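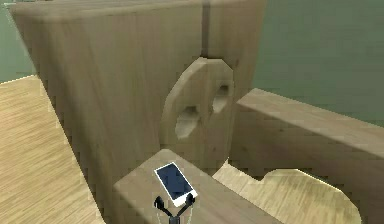 Simulation view: the open gripper at a smartphone on the wooden ledge.

Steluvix shows simulated bedroom at Prernero open day

Visitors to the Prernero open day in November watched a robot arm controlled inside a rendered room, with the gripper view on a large monitor. The session began at 10 a.m. and drew 19 people from local manufacturers.

Radu Buzatu of Steluvix ran the demonstration. He said the company has logged 984 trials in this room and plans to reach 4,000 before the software moves to the Plernov test hall.

Much of the discussion concerned the model's thick wooden walls and cut-out openings, and how close the fingers can pass to a rim. Buzatu said clearance is checked at every step — contact with a rim ends the trial.
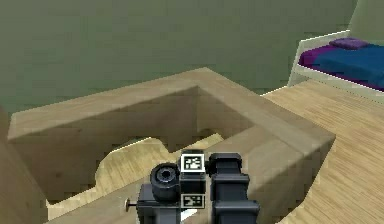 Next session

The demonstration will be repeated at the Pîrvu centre at 2 p.m. on the final day of the program. Entry is free.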